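The Robot Class That Sorts Its Vegetables

138 shares | 4 comments

The automation course at Mirkville runs in a long room behind the machine shop, and by four in the afternoon most of the seats are taken. The students come straight from other classes. Some have part-time jobs to get to later, so they don't spend much time settling in. Laptops open, somebody reads out the task from the board, and the work starts.

This term the task has been a table setting. Each team gets the same tablecloth, a yellow plate, a green plate, and a small set of eggplants and white vegetables. The goal is to have a robot arm put the eggplants on one plate and the white ones on the other, then do it again with everything in a different spot. A person could do it in seconds without looking up. Getting an arm to do it has filled most of the term.

Lensa Yilma, who teaches the course, picked the task after a year of colored blocks. Blocks were easy to grip and easy to tell apart, and the students had them working by the third week. After that they got bored. She wanted shapes with no flat sides and plates with rims that a gripper could bump into. She also wanted something the students could explain at dinner to parents who had never seen a line of code.

The class is split into five teams. One of them calls itself Brulero, a name left over from a failed go-kart, and it has been the slowest and most careful group. It keeps a paper notebook with a page for every session. The first pages are mostly about the grip. Close too hard on an eggplant and it slides out sideways. Close too gently and it drops on the way over. The team tried three settings before agreeing on one, and then had to change it again for the white pieces.

The next pages are about where things start. In the early sessions the team laid everything out in the same places every time, and the arm did well. When the pieces were moved even a hand's width, it reached for spots where they used to be. Since then the starting layout has been changed before every run, with some pieces beside the plates and some behind them.

Work at the table, with the yellow and green plates:
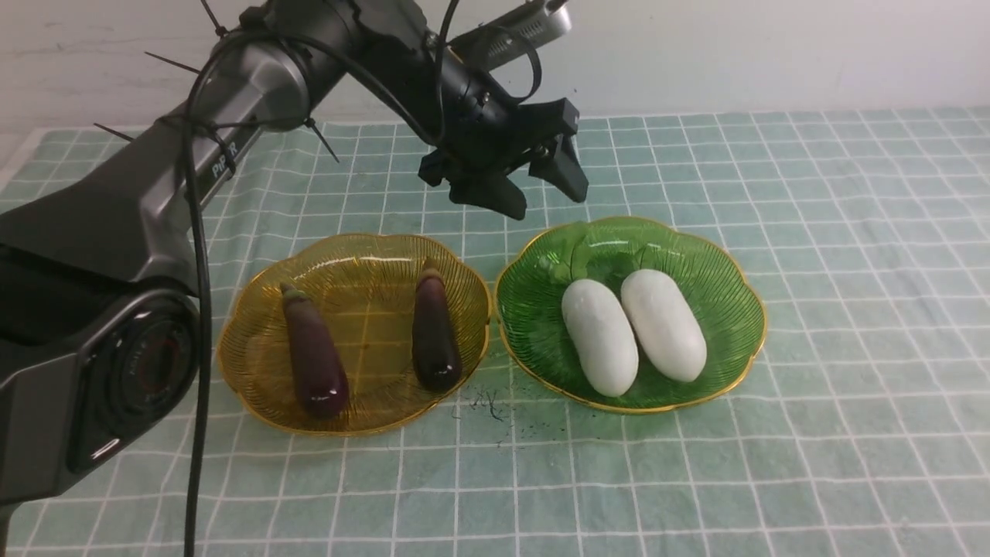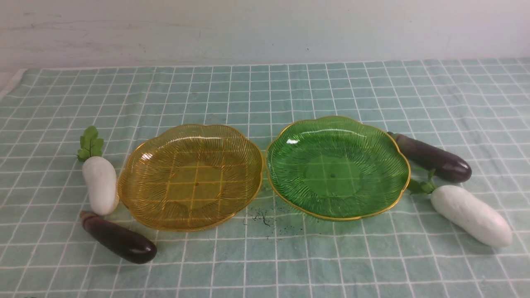
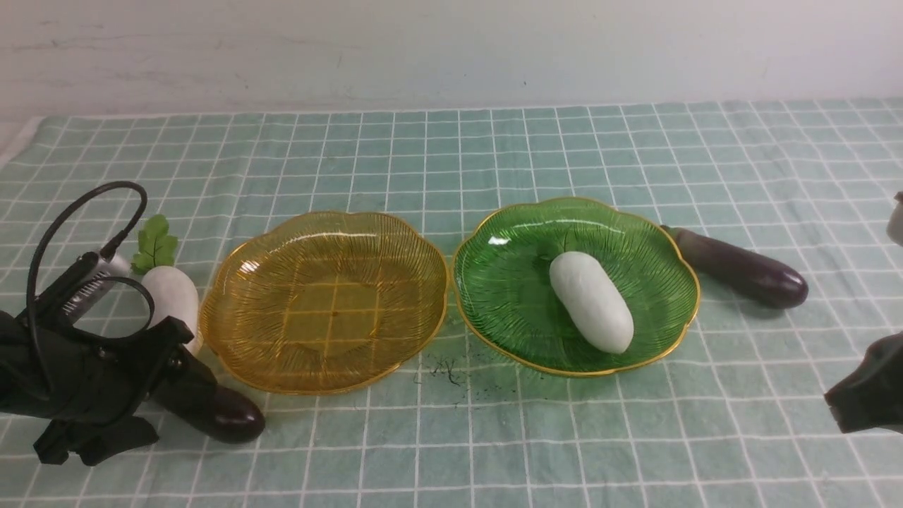
Seraina Wieser thinks the plates are harder than the vegetables. An eggplant is dark and easy to find against the cloth, she said, but clear plastic or glass lets the pattern come through, and a program that looks for edges has a lot of lines to choose from. She would have liked one week with plain white dishes before moving on to these.

Yilma has heard that request from other teams and has not agreed to it. Her view is that the students learn more from a setup that gives them trouble early. She did allow extra bench time in April, and the room was open until eight in the evening for most of that month.

Grades do not depend on how many pieces end up in the right place. Each team hands in its notebook, its code, and a short report on one thing that went wrong and how it was tracked down. Brulero wrote about a cable that was tied too tightly near a joint. The arm stopped short whenever it reached for the far side of the table, and the team spent two sessions reading code before anyone thought to move the arm by hand.

By the end of the term the class had logged 601 runs. The log is a shared spreadsheet with columns for the team, the starting layout, and the result, plus a wide one for notes. Many of the notes are one word long. "Slipped" comes up often. So does "rim," for a piece that caught the edge of a plate and rolled off.

A second course is planned for the fall. It will use the same arms and a new task, which Yilma has narrowed down to folding napkins or packing a lunch box. The students who have finished this one were asked to vote, and the lunch box is ahead. Sign-up is at the machine shop office, and no programming experience is needed, though students who have none are asked to come to two evening sessions before the course begins.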